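影の色をつくる　共同課題報告
美術基礎演習　第二班
提出 6/2/09

はじめに

私たちの班が「影の色」をテーマに選んだのは、十一月の最初の授業で、班の全員が同じ失敗をしたからです。レモンを一つ机に置いて水彩で描くという、言ってしまえばごく普通の課題だったのですが、できあがった五枚を並べてみると、どのレモンも影の側だけが煤けたような灰色になっていて、まるで台所の隅で忘れられていた果物のようでした。黄色に黒を足せば暗い黄色になるだろうと思っていたのに、紙の上に出てきたのは苔のような緑で、あわてて塗り重ねるほど濁っていきました。その帰り道に、影はそもそも何色をしているのだろうという話になり、そのまま半期の課題になってしまったというわけです。

この報告では、私たちが外で影を見て歩いたこと、教室で絵の具を混ぜて試したこと、それから途中で考えが変わったことを、できるだけ順を追って書いていきます。うまくいかなかったところもだいぶ残っていますが、そこも含めて読んでいただけたらうれしいです。

影を見に行く

まず外に出ました。学校から坂を下りたところにホテル Serotel があり、その西側の壁はクリーム色のモルタルで、午後になると並木の影がきれいに落ちます。ここを定点にして、晴れた日も薄曇りの日も同じ場所に立ち、影の色を言葉で書きとめました。絵の具を持って行かずに言葉だけにしたのは、最初から混色のことを考えると、目が手持ちのチューブの色に引っぱられてしまうと先生に言われたためです。

ノートを読み返すと、はじめの頃は「灰色」「濃い灰色」「うすい灰色」ばかりで、われながらがっかりします。それが三回目あたりから「青みのある灰色」「壁の色を少し沈めたような色」と長くなり、十一月の終わりには「根元は藤色、上のほうは空色がかっていて、縁のところだけ妙にあたたかい」などと、少し気取った文章になっていました。見え方が変わったのか、書き方がうまくなっただけなのかは、班の中でも意見が分かれています。私は両方だと思っています。

もう一つの場所は Bernex 広場です。ここは地面が赤いれんが敷きで、周りの建物が低く、空が広く開けています。日なたのれんがは朱色に近く見えるのに、ベンチの影に入ったところはぐっと重たい葡萄色になっていました。同じれんがだと頭では分かっていても、絵に描こうとすると別のチューブに手を伸ばしたくなります。この「別のものに見えるけれど同じものだ」という感じをどう紙に残すかが、そのあとの混色の目標になりました。

道具と費用

絵の具は Odeck の不透明水彩を使いました。班で一組そろえ、足りない色だけ各自の手持ちで補っています。紙は画材店 Halilović の中目の水彩紙で、裁ち落としの束が安く出ていたのを分けてもらいました。端が少し波打っていましたが、試し塗りには十分でした。費用は全部で3,701円になり、そのうち紙が1,000円です。残りはほとんど絵の具で、いちばん減ったのは予想していた黒ではなく群青でした。

水は毎回200ミリリットルを量って使い、濁ったら取り替えることにしました。これは途中で決めた約束です。最初の二回は同じ水を使い続けていたため、後半に塗った色見本がみんな少しずつ眠たい色になっていて、比較に使えなくなりました。あの二回分は捨てるには惜しく、表紙の裏に貼ってあります。

混色の試み

試した方法は大きく分けて三つあります。一つ目は、もとの色に黒を足す方法。二つ目は、もとの色の反対側にある色、つまり補色を少しずつ足す方法。三つ目は、もとの色と同じ仲間で暗い色、たとえば黄色なら黄土色、橙なら焦げ茶に寄せていく方法です。

黄色については、はじめにに書いたとおり、黒を足すと緑に傾きました。補色の紫を足すとおだやかな枯れ草色になり、レモンの影としてはこれがいちばん自然に見えます。ただし紫の量がほんの少し多いだけで土の色になってしまい、筆の先で拾うくらいの加減が必要でした。黄土色に寄せる方法は失敗しにくいかわりに、どことなくレモンが熟れすぎた感じになります。

橙は私たちがいちばん時間をかけた色です。柿を描くつもりで始めたのですが、丸いものは明るいところから暗いところへなだらかに移るので、どこからが影なのか決めにくいのです。そこで途中から、面のはっきりした四角いもので考えることにしました。平らな面なら影の縁が追いやすく、日の当たる橙と影の中の橙を隣どうしに塗って比べられます。影の中の色は茶色を含んだ橙と考えて、まず焦げ茶をごく少量混ぜ、そこから濃さを変えていきました。

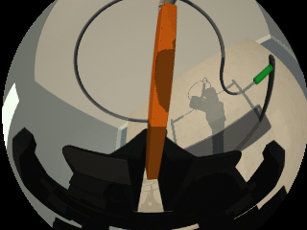
黒を使わないと決めてしまうと、かえって暗さが足りなくなるのではないか、という意見が中間発表の席で出ました。茶色に寄せた橙はきれいだけれど、少し離れて見ると影というより模様に見える、もっと思いきって落としてもいいはずだ、とのことでした。さらに、影の縁を全部同じ強さで塗っているせいで、どの影も紙を切って貼ったように見えるとも言われました。

これにはずいぶん考えさせられました。私たちは色相のことばかり気にしていて、明るさをきちんと比べていなかったのです。次の回から、塗った見本を目を細めて見ることと、灰色の濃淡を塗った細い紙を横に当てて明るさを比べることを始めました。やってみると、影のつもりで塗った橙は、日なたの橙とほとんど変わらない明るさのものが多く、これでは模様に見えるのも当然でした。

そこで橙に焦げ茶を足したあと、群青をわずかに加えてみました。群青は橙の反対側に近い色ですから、入れた分だけ鮮やかさが落ち、明るさも下がります。黒を同じように入れた見本と比べると、黒のほうは冷たくて粉っぽく、群青のほうはまだ橙の気配を残しています。ただ、影がもっとも深くなる隙間のようなところには、黒をほんの少し入れたほうが落ち着くという結果になりました。黒は敵ではなかったようで、班の中で長いこと黒を悪者にしていたことを少し反省しました。

赤れんがについても同じやり方で試しました。朱色に焦げ茶と群青を混ぜると、広場で見た葡萄色にかなり近づきます。とはいえ広場の影には空の青みがうっすら乗っていて、混ぜた色をべったり塗るだけでは、その感じが出ません。下に葡萄色を塗って乾かし、上からごく薄い青をかけたものがいちばん近いという結論になりましたが、不透明水彩で薄い層をかけるのは難しく、下の色が溶けて動いてしまうこともたびたびでした。

影の縁について

縁の問題は、中間発表で言われるまで考えてもいませんでした。もう一度 Serotel の壁を見に行くと、壁に近い枝の影はくっきりしていて、高いところにある葉の影はぼんやりしています。一つの木の影なのに、縁の固さがまちまちなのです。薄曇りの日には影そのものがほとんど消え、壁全体が少し沈んだ色になるだけでした。

紙の上では、乾いた紙に塗れば固い縁に、湿らせた紙に塗ればやわらかい縁になります。一枚の中で両方を使うには、先にやわらかいほうを塗り、すっかり乾かしてから固いほうを塗るのがよいようです。待ちきれずに塗って失敗した見本が何枚もあり、どれも縁に花のような染みができています。染みの形がかわいいと言って、それだけを集めて持ち帰った班員もいました。

また、影が一つの面から別の面へ折れ曲がるところでは、縁の線も折れます。箱を机に置いて確かめたところ、角のところで影の向きがはっきり変わっていました。ここを何となくなめらかにつないでしまうと、箱が急に丸く見えてしまいます。色が多少ずれていても、折れる場所さえ合っていれば箱に見えるので、色より先に形を見るべき場面もあるのだと知りました。

まとめと残ったこと

最後に、五人それぞれがもう一度レモンを描きました。十一月の絵と並べて廊下に貼り、見に来てくれた人にどちらが好きかを聞いてみたところ、後の絵のほうが明るく見えるという感想を多くもらいました。影をしっかり暗くしたのに全体が明るく見えるというのは、描いた私たちにも意外で、まだうまく説明できません。日なたとの差がはっきりしたためではないかと考えていますが、背景の色も変えてしまったので、そこを揃えて比べ直す必要があります。

ほかに手をつけられなかったこととして、夜の影があります。街灯の下では地面の影がいくつも重なり、それぞれ少しずつ色が違って見えました。暗い中では手元の絵の具の色が分からず、言葉のノートだけが何ページか残っています。白いものの影についても、卵で一度試したきりです。卵の下のほうに敷き布の色が映りこんで、どこまでを影と呼べばいいのか、その日のうちに結論が出ませんでした。

色見本は混ぜた色の名前を裏に書いて、教室の後ろの引き出しに入れてあります。群青と焦げ茶のものがとくに多いので、次に橙や赤を描く班があれば、どうぞ自由に持って行ってください。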